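Section 6. Setting up a weekly card in Drivik

Read this section before you enter a single match. The quick-start sheet says a full wrestling card takes minutes to build. It does not, unless your roster is already clean, and no promotion's roster is.

6.1 Before you start

You need a roster file, a venue record, and a list of current title holders. Drivik will let you skip the title holders and warn you later, usually when the card is already public. Enter them now.

Don't trust the roster import from Oltow. It matches on ring name only, so a wrestler who changed names in November comes in as two people, one of them with no losses. Arif Howlader tested the import on a roster of 165 and had to merge 49 records by hand. The release notes call this "smart matching."

6.2 Creating the show

1. Open Shows and choose New Show.
2. Type the show name. Leave out the episode number. Drivik adds its own, and you will end up with two.
3. Pick the venue. If the capacity field says 4000, check it. That is the default value, and it fills in whether your building holds that many or not.
4. Set the bell time in the venue's local time. The field marked "Broadcast Time" is a separate setting and does not convert anything.
5. Click Save Draft. Do not click Save and Share, which sits right beside it.

Note: The draft autosaves only when you leave a field. If you type a long match note and close the window, the note is gone.

6.3 Adding matches

1. Click Add Match and choose a type. For anything with more than four people, choose Multi-Person, even if a more exact type is listed. The exact types have fewer options for the finish.
2. Add the participants. Partners go on the same line.
3. Set the time limit. Zero means no limit. A blank field means the system guesses.
4. If a title is on the line, tick Title Match and pick the belt. Check that the champion's name appears. If it doesn't, go back to 6.1.
5. Drag the match into place. The main event goes at the bottom of the list, which confuses everyone the first time.

Caution: Changing the match type after step 2 clears the participants with no warning. There is no undo. 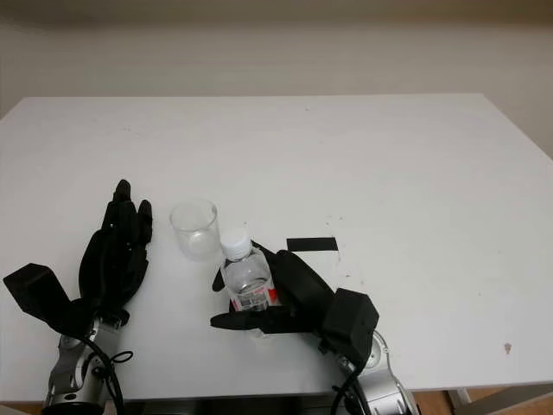

Black multi-fingered hand at a white table, fingers up.

6.4 Injuries and late changes

The Availability tab is supposed to flag anyone who isn't cleared. It reads the status you typed in and nothing else, so treat a green mark as a record of the last time someone updated the page.

1. Open the wrestler's record and set Status to Out.
2. Return to the card and click Refresh. The match should turn orange.
3. Use Replace, not Delete. Delete removes the whole match along with its notes.
4. Open the preview and read the name in every place it shows up. The graphic and the text listing update separately.

The Suggested Replacement button ranks people by win total. It has no idea who is feuding with whom, and in our tests it offered the injured wrestler's own tag partner as the opponent. Prasanna Akanda keeps the button hidden at Macapagal, and we suggest you do the same under Preferences, Card Tools.

6.5 Sharing the card

1. Run Check Card. It catches double bookings and missing belts. It does not catch misspelled names.
2. Export to Zisex if you use it for your public listings. Match notes over 2000 characters are cut short without a message, so keep them brief.
3. Open the public page in another browser and compare it with your draft, line by line.

Note: "Synced" means the file was sent. For whether it arrived, see 7.2.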